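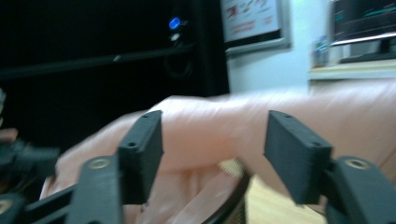 Rodica Jitaru
Member, Stimley Workshop Forum
Posted 29 May 2018

Subject: Jaws close unevenly under soft load, and one pinched finger

Good day to all. I write about a fault on our hand-held gripper, the Skumness with the two flat black jaw pads, and I hope somebody has met it before. We use it to teach pick-up of soft things, so a person holds the tool and squeezes, and later the arm repeats what the person did. The big pink piece is our worst customer. It is slippery and it always goes where you do not want it.

The fault is like this. With empty jaws, both sides close together and meet in the middle. With something hard between them, also good. But when I take a thick fold of the pink piece, the right jaw stops a little early and the left one continues, so the pads meet at an angle and the fold is pushed out at the front. When I let go of the handle, the right side stays for a moment and then jumps open.

Yesterday it jumped while my colleague Babatunde was freeing the material from the linkage with his other hand. His finger was between the arm and the body. The skin is not broken, but the nail is blue and he was very unhappy. I have put the tool in a drawer until I understand it.

What I have tried: cleaned the joints, tightened the screws in the pads, changed the spring. The new spring made it worse.

mossgate
Sorry about the finger. How many cycles on it? The brass rings in the arms are what wear on these. You can't see it when it's open and unloaded. Grab one jaw pad by the top edge and try to twist it. If it moves before the other side moves, that's your problem.

Rodica Jitaru
Thank you. We do not have a counter on the tool, but from the lab book it is more than 1000 closings since we received it. I tried your twist. The right pad moves and I hear a small click. The left pad is firm.

pelletier_k
I don't think it's the rings. I had the same jump on a different make and it was fluff. Fabric sheds, the fluff packs in behind the arm, and it acts like a brake until it lets go. Take the arm right off and look behind it. Cleaning from the outside does nothing.

mossgate
Fluff doesn't click.

pelletier_k
Mine did.

Onu
Whatever it is, can we talk about the other part? Somebody put a finger in a linkage with a loaded spring. Our rule is that you never pull material out of the jaws by hand unless the stop pin is in. If you have no stop pin, a bit of wooden dowel between the arms does it. We had the same kind of pinch last August and the dowel has lived on a string next to the bench from then on.

mossgate
It's a hand tool with a light spring. You'd put a dowel in your pliers too?

Onu
If my pliers jumped open by themselves, yes.

Rodica Jitaru
Please, I think both are right. The spring is light when the tool is healthy. The problem is that a sticking joint keeps the force and gives it back all at once, and then it is not so light. We have no stop pin on our version. I looked in the Skumness leaflet and it says only "keep fingers away from moving parts" — for a tool which you hold in your fingers.

Babatunde Adeleke
I am the finger. I want to add one thing which Rodica left out to be kind. I was not watching the tool, I was watching the graph on the monitor and pulling with my left hand by feel. So a dowel would help, but also I should look at what I am doing.

tinsmith_20
Did you fit the new spring from the same maker? There are two kinds. The longer one is for the wide pads and if you put it on the narrow ones you get too much force at the start of opening. That would explain why it got worse.

Rodica Jitaru
The bag is marked Jisilano, 12 mm. The old one I measured today and it is shorter. So I made a second fault on top of the first one, thank you for this.

I have now also removed the right arm. There was some fluff behind it, pelletier_k, not much. But the hole is no longer round. I can see the oval with my eye when I hold it to the window, and the pin has a shiny step on one side.

mossgate
Told you.

pelletier_k
There was fluff.

tinsmith_20
Replace the ring and the pin as a pair. A new ring on a stepped pin will be oval again before you finish your coffee. And do the left one too while it's apart.

Rodica Jitaru
I ordered both sides, six rings and the pins. I put the old spring back for now. Until the parts come we work only with hard objects, and the pink piece stays away from the gripper. Onu, I cut a dowel this morning. Babatunde drilled the hole for the string himself.

One question remains. Does anybody put a drop of oil on these rings? The leaflet says dry, but I am not sure that I trust the leaflet.

Onu
Dry. Oil collects the fluff.

mossgate
One drop, wipe it off. Been doing it for years.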